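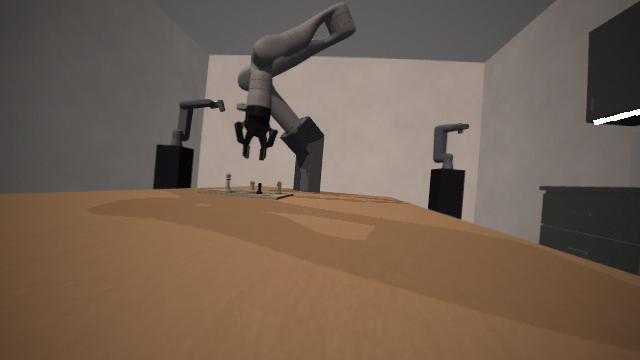 みなさん、おうちに銀のアクセサリーってありますか? お母さんのネックレスとか、おばあちゃんのブローチとか、お兄ちゃんがおこづかいをためて買った指輪とか。もしあったら、ちょっとだけ見せてもらってください(勝手にさわるとおこられるから、ちゃんと聞いてからね!)。

ぴかぴかでしたか? それとも、なんだか黒っぽかった?

わたしは「キルトデール」という小さなアクセサリーのお店で、直したりみがいたりする仕事をしています。お店でいちばんよく聞かれるのが、「銀が黒くなっちゃったんですけど、これ、にせものですか?」という質問なんです。子どもにも聞かれるし、おとなにも聞かれます。先月なんて、同じ日の午前と午後に、ちがうお客さんからまったく同じことを聞かれました。

にせものじゃないですよ。銀は、黒くなるものなんです。どうして黒くなるのか、どうやったらまた光るのか、わたしの知っていることをぜんぶ書いてみますね。長いので、おやつを食べながらでもどうぞ。

## わたしのブローチが黒くなった話

最初に、わたしが子どもだったころの話をさせてください。

のみの市で、小さな鳥のブローチを買いました。2000円でした。子どもの2000円って、すごい大金ですよね。お年玉ののこりをにぎりしめて、売り場の前を行ったり来たりして、やっと「これください」と言えたんです。つばさのところに細かい線がたくさんほってあって、それが光るのがもう、かわいくてかわいくて。

うれしくて毎日ながめていたんですが、なくしたらこまると思って、お菓子の缶にしまいました。ころがらないように、輪ゴムをぐるぐるまいたハンカチに包んで。われながら、ていねいな子です。

で、つぎの年に開けてみたら、まっ黒。

とくに輪ゴムがあたっていたところが、線を引いたみたいに黒いんです。わたし、泣きました。大事にしまっておいたのに、どうして? 毎日つけていた友だちのペンダントは、まだきれいなのに!

このなぞの答えは、もう少しあとで出てきます。輪ゴムのことをおぼえておいてくださいね。

## 黒いものの正体

よごれだと思いますよね。わたしもそう思っていました。ほこりとか、手のあかとかが、くっついたんだろうなって。

ところが、水でじゃぶじゃぶ洗っても、なかなか落ちません。どろんこのくつなら水で落ちるのに。

銀の表面にできている黒いものは、「硫化銀(りゅうかぎん)」といいます。むずかしい名前ですね。「りゅうか」は、硫黄(いおう)とくっついた、という意味です。つまり、

銀 + 硫黄 → 硫化銀

こういうことが、アクセサリーの表面で起きているんです。

銀は白っぽく光っています。硫黄は、かたまりだと黄色です。なのに、くっついてできる硫化銀は黒い。白と黄色の絵の具をまぜても、ぜったいに黒にはなりませんよね。絵の具をまぜるのと、ものとものがくっついて別のものに変わるのとは、まるでちがうことなんです。こういう変わり方を「化学変化(かがくへんか)」とよびます。中学校の理科でしっかり習うので、いまは名前だけ聞いておけばだいじょうぶ。

黒いところは、最初はとてもうすい膜(まく)です。うすいときは、黒というより黄色っぽく見えます。そのうち茶色になって、むらさきや青みたいな色が見えることもあって、だんだん黒くなっていきます。シャボン玉がにじ色に見えるのと、しくみがにています。膜がうすいと、光のはねかえり方で色がついて見えるんですね。

わたしはこの黄色っぽいときの色が、じつはけっこう好きです。お客さんには「早くみがいてください」と言われますけど。

## 硫黄はどこから来るの?

「うちに硫黄なんて、おいてないよ」と思ったでしょう。

それが、あちこちにあるんです。

まず、空気の中。ほんの少しだけ、硫黄をふくんだガスがまじっています。車や工場から出るものもあるし、火山から出るものもあります。ふだんは量が少なすぎて、わたしたちの鼻では気がつきません。でも銀は、何か月も何年も空気にふれているので、ちょっとずつ、ちょっとずつくっついていきます。

つぎに、たまご。ゆでたまごの黄身のまわりが、緑っぽい灰色になっていることがありますよね? あれは、白身から出てきた硫黄のなかまが、黄身の中の鉄とくっついたものです。食べてもへいきですよ。でも、銀のスプーンでたまごを食べると、スプーンが黒くなりやすいんです。だから、たまごを食べるときは銀のスプーンを使わない、というおうちが昔からありました。貝でできたスプーンを使う人もいるんですって。すてきですよね。わたしもほしい。

それから、温泉! 「くさったたまごみたいなにおい」のする温泉に行ったことはありますか? あのにおいは、硫化水素(りゅうかすいそ)というガスのにおいです。硫黄がたっぷり入っています。こういう温泉に銀のネックレスをつけたまま入ると、あっというまに色が変わります。お店にも、旅行のあとで青い顔をして来るお客さんがいます。

毛糸のセーターにも、かみの毛にも、硫黄は入っています。かみの毛がこげるとすごくいやなにおいがするのは、硫黄のせいでもあるんですよ(ためさないでね!)。パーマの液や、毛をそめるときの薬にも、銀の色を変えてしまうものがあります。

そして、輪ゴム。

おまたせしました、輪ゴムです。ゴムをよくのびちぢみするようにするために、作るときに硫黄をまぜることが多いんです。だから、銀に輪ゴムをまいておくと、硫黄をすぐとなりにおいてあげているのと同じことになります。わたしのブローチに黒い線ができていたのは、そういうわけだったんですね。大事にしようとして、いちばんいけないことをしていました。あーあ。

## 「さび」とはちがうの?

お店に来た小学生の子に、「鉄がさびるのと同じ?」と聞かれたことがあります。いい質問です!

にているところと、ちがうところがあります。

鉄のさびは、鉄が酸素(さんそ)や水とくっついてできます。赤茶色で、ぼろぼろしていますよね。あのぼろぼろがくせもので、すきまだらけだから、中のほうまで酸素や水が入っていってしまいます。だから、ほうっておくと、くぎも自転車もどんどんいたんで、穴があくこともあります。

銀のほうは、おもに硫黄とくっつきます。できるのはうすい膜なので、ふつうに使っているかぎり、ぼろぼろくずれてなくなってしまうようなことは、まずありません。何百年も前の銀の食器が、いまも使えるくらいですから。

じゃあ、ほかの金属はどうなんでしょう。

**金**は、とってものんびりやさんです。酸素とも硫黄とも、ふつうはなかなかくっつこうとしません。だから、土の中にずっとうまっていた金のかざりでも、ほり出すと金色をしています。ただ、アクセサリーの金には銀や銅がまぜてあることが多くて、そっちの色が少し変わることはあります。

**銅**は、十円玉の色ですね。新しいときはぴかぴかのあかがね色で、だんだん茶色っぽくなります。外でずっと雨や風にあたっていると、青緑色になることもあります。お寺の屋根が緑色なのを見たことはありませんか? あれは、銅の屋根かもしれません。

**アルミニウム**は、おもしろいですよ。酸素とすぐにくっつくのに、さびて見えないんです。表面にとうめいなうすい膜ができて、その膜が中を守ってくれるから。はずかしがりやさんが、すばやくかくれるみたいだなあと、わたしはいつも思っています。

**ステンレス**も、膜で身を守るなかまです。鉄にクロムという金属をまぜて作ります。台所の流し台が、毎日ぬれているのにさびにくいのは、この膜のおかげです。

## 「925」って書いてある!

銀の指輪の内がわをのぞくと、小さな数字が入っていることがあります。「925」とか「SILVER925」とか。わたしはこの数字を、値段だと思っていました。925円なら安い!って。

ざんねん、値段ではありません。ぜんたいを1000に分けたら、そのうち925が銀ですよ、というしるしです。のこりは、たいてい銅です。

どうしてぜんぶ銀にしないのかというと、銀だけだと、やわらかいんですよ。指輪がゆがんだり、ブローチのつめが曲がったりしやすい。銅をちょっとまぜてあげると、かたくなって、形がくずれにくくなります。クッキーの生地に粉を足すと、べたべたがおさまって形が作りやすくなるでしょう。あれとはしくみがちがうんですけど、気分としてはあんな感じです。

ただ、銅をまぜた銀は、銀だけのときより色が変わりやすくなります。じょうぶさをとるか、変わりにくさをとるか。作る人はいつもなやむんです。うちの店の職人、オスムンドさんは「なやむのが楽しいんだよ」と言いますが、わたしは早く決めてほしい。

それから、銀の上に「ロジウム」という金属を、うすーくぬったようにくっつけてあるものもあります。めっき、といいます。ロジウムは色が変わりにくいので、何年たっても白く光っています。お店で「ずっとぴかぴかなんですけど」と言われる銀は、だいたいこれですね。でも、よくこすれるところはめっきがすりへって、下の銀が出てくることもあります。

## 毎日つけているほうがきれいなのは、なぜ?

さて、もうひとつのなぞがのこっていました。毎日つけていた友だちのペンダントは、どうしてきれいなままだったんでしょう。

答えはとてもかんたんで、こすれていたからです。

身につけていると、服やはだにすれますよね。ほんのちょっとずつ、みがかれているのと同じことになります。黒い膜ができかけても、できるそばからとれていく。だから、しまいっぱなしのものよりきれいでいることが多いんです。

「え、じゃあ毎日つけてれば手入れはいらないの?」と思うかもしれませんが、そこまでうまくはいきません。あせには塩分が入っていて、これも銀の色を変えるもとになります。つけたあとは、やわらかい布でさっとふいてください。めがねをふくような布でいいですよ。それだけで、ずいぶんちがいます。

人によっても、黒くなりやすさがちがいます。同じお店で同じ指輪を買ったきょうだいなのに、お姉さんのだけ黒くなった、なんてこともありました。あせの量も、使う石けんやクリームも、いる場所もちがいますからね。黒くなりやすいからといって、からだが悪いわけではないので、心配しないでください。

## アルミホイルのふしぎな実験

ここからは、みんながいちばん好きなところ。黒くなった銀を、こすらないでもとにもどす実験です!

お湯を使うので、**かならずおとなといっしょに**やってください。それと、やる前にこの章の最後まで読むこと。約束ですよ。

**用意するもの**

- 熱いお湯が入れられるボウル(金属ではなく、せとものかガラスの、熱に強いもの)
- アルミホイル
- 重そう(料理用のものでOK)
- 黒くなった銀のもの(おとなが「いいよ」と言ったもの)
- わりばし
- やわらかい布

**やりかた**

1. ボウルの内がわに、アルミホイルをしきます。
2. 銀をアルミホイルの上におきます。ホイルにちゃんとさわっていることを、たしかめてください。
3. 重そうを大さじ1ぱい、ぱらぱらとふりかけます。
4. おとなに、熱いお湯をゆっくり入れてもらいます。しゅわしゅわすることがあるので、顔を近づけないでね。
5. 3分くらい待ちます。
6. わりばしで取り出して、水でよくすすいで、布でふきます。

うまくいくと、黒いのがうすくなったり、消えたりします。ふわっと、たまごみたいなにおいがすることもあります。はい、硫黄のにおいです! 窓を開けてやってくださいね。

何が起きたかというと、銀にくっついていた硫黄が、銀からはなれたんです。アルミニウムは、とっても変わりやすい金属でしたよね。重そうをとかしたお湯の中では、表面を守っている膜もはがれやすくなります。すると、アルミニウムから銀のほうへ、「電子(でんし)」という目に見えない小さなつぶがうつっていきます。電子をもらった硫化銀は、銀と硫黄に分かれて、もとの銀にもどれるんです。

ホイルにさわっていないとうまくいかないのは、電子の通り道がないから。電池と豆電球を導線(どうせん)でつなぐのと同じで、つながっていないと通れません。

みがき粉でこする方法だと、黒い膜をけずり取るので、銀もほんの少しへってしまいます。この実験のやりかただと、黒い膜の中にいた銀が、銀にもどります。すごくないですか? わたしは、はじめて見たとき声が出ました。となりにいたロイックさんに、うるさいと言われました。

### やってはいけないもの

ここが大事です。つぎのものは、入れないでください。

- 真珠、オパール、トルコ石、サンゴなどがついているもの。お湯や重そうでいたんでしまいます。
- ほかの宝石でも、石がのりでとめてあるもの。のりがゆるんで、ぽろっと取れます。
- わざと黒くしてあるもの。
- 銀かどうか、よくわからないもの。
- 古くて、だれかの大切な思い出のもの。

わからなかったら、入れない。お店に持っていって聞いてみてください。聞くだけなら、お金をとらないお店も多いですよ(うちもです)。

## わざと黒くするって、どういうこと?

「せっかくの銀を、どうして黒くするの?」って思いますよね。

ドクロの指輪とか、羽の形のペンダントとか、みぞのところだけ黒くなっているのを見たことがありませんか。あれは「いぶし」といって、硫黄の入った薬でわざとぜんたいを黒くしてから、出っぱったところだけをみがいたものなんです。みぞに黒がのこるので、もようがくっきり見えます。えんぴつの絵に、かげをつけるみたいなものですね。

わたしの鳥のブローチも、じつはそうでした。つばさの細かい線のおくに、うっすら黒がのこしてあったんです。子どものわたしは、まっ黒になったのがかなしくて、歯ブラシに歯みがき粉をつけてごしごしみがきました。

これが、大失敗。

みぞの黒まで取れてしまって、羽のもようがぼんやりしちゃったんです。おまけに、歯みがき粉の中のつぶつぶで、こまかいきずがたくさんつきました。インターネットには「歯みがき粉できれいになる」と書いてあることもありますが、わたしはおすすめしません。目の前でやろうとしている人がいたら、とめます。

大きくなってから、そのブローチをオスムンドさんにいぶし直してもらいました。いまは仕事の日に、エプロンの胸につけています。きずはそのままです。

## しまいかたのコツ

黒くなるのは、硫黄のせい。だったら、硫黄が近よれないようにしまえばいいんです。

いちばんかんたんなのは、チャックつきの小さなポリ袋。空気をできるだけ追い出して、ぴっちりしめます。ひとつの袋に、ひとつだけ入れてください。いくつも入れると、中でぶつかってきずになるし、くさりはからまります。からまったくさりをほどくのは、本当に、本当にたいへんなんですから。わたしは一度、細いネックレスのからまりに、お昼休みをまるごと使いました。

置くところも考えましょう。おふろ場や洗面所は、しめっているのでよくありません。台所も、ガスや料理のゆげがあるからやめておきましょう。暗くてかわいた引き出しの中が安心です。

そして、輪ゴムはだめ。これはもう、わかりますよね! ゴムのマットや、毛糸でできたふくろもさけてください。

うちのお店では、あずかった品物をひとつずつ袋に入れて、番号をつけて引き出しにしまっています。いまいちばん新しい番号は339番。くさりの切れたブレスレットです。持ち主のペリーヌさんは小学四年生で、「いつ直る?」と学校の帰りに毎日のぞきに来ます。もうちょっと待ってね。

## よくある質問

お店で子どもたちに聞かれたことを、いくつかのせておきます。

**プールに入るときは、はずしたほうがいい?**

はずしましょう。プールの水には消毒の薬が入っていて、これも銀の色を変えてしまいます。海もだめです。塩水もそうだし、何より、なくします。海に落とした指輪を見つけてくださいと言われても、わたしにはどうにもできません。

**手が黒くなったけど、毒じゃない?**

表面の黒いものが、こすれて手についたんでしょう。石けんで洗えば落ちます。でも、かゆくなったり、赤くなったりしたら、すぐにはずして、おうちの人に言ってください。金属が、はだに合わないことがあるんです。がまんしてつけるものではないですからね。

**昔の王さまは、銀の食器で毒を見つけたってほんとう?**

そういう話はよくありますね。昔の毒には、硫黄のなかまがまじっているものがあって、それで銀が黒くなったのではないか、と言われています。でも、硫黄が入っていない毒では黒くなりません。逆に、ただのたまご料理でも黒くなります。もし王さまが銀のスプーンでたまごを食べて、黒くなって大さわぎになったら、料理人がかわいそうですよね。

**ぴかぴかの銀が光るのは、なぜ?**

銀は、目に見える光をはねかえすのが、金属の中でもとびきりじょうずなんです。鏡のうらに銀が使われることがあるのも、そのためです。黒い膜ができると、光がすいこまれてしまって、光らなく見えます。

**写真のフィルムにも銀が使われてるって聞いたよ。**

よく知ってますね! 昔ながらのフィルムには、銀のなかまの薬がぬってあって、光があたると変わります。白黒写真の黒いところは、とても細かい銀のつぶです。銀なのに黒いの?と思うでしょう。つぶが細かくてごちゃごちゃしていると、光がうまくはねかえれなくて、黒く見えるんです。こっちは硫黄のせいではありません。ややこしいなあ。

**黒くなったら、かならずみがかないとだめ?**

みがかなくてもいいです! 黒くなった感じが好きで、そのまま使っている人もたくさんいます。アヨンさんというお客さんは、おばあさんからもらった指輪を「この色がいいの」と言って、石のがたつきだけを直しに来ます。わたしもみがき布は出さずに、石のところだけ見てお返ししています。

## ことばのまとめ

むずかしいことばがいくつも出てきたので、ここにならべておきますね。

- **硫黄(いおう)**:黄色いもの。たまごや温泉、ゴム、かみの毛などにも入っている。
- **硫化銀(りゅうかぎん)**:銀と硫黄がくっついたもの。黒い。
- **硫化水素(りゅうかすいそ)**:硫黄の入ったガス。くさったたまごのようなにおい。たくさんすうとあぶない。
- **化学変化(かがくへんか)**:ものが、別のものに変わること。
- **めっき**:表面に、別の金属をうすくつけること。
- **いぶし**:わざと黒くして、もようを見やすくすること。
- **電子(でんし)**:とても小さなつぶ。電気が流れるときに動いている。

実験をやってみた人は、どうなったかぜひ教えてください。うまくいかなかった人は、ホイルと銀がちゃんとさわっていたか、お湯がぬるくなかったかを見てみてね。一回で落ちなければ、新しいホイルと新しいお湯で、もう一度おとなといっしょにやってみてください。

次は、からまったくさりのほどきかたを書こうと思っています。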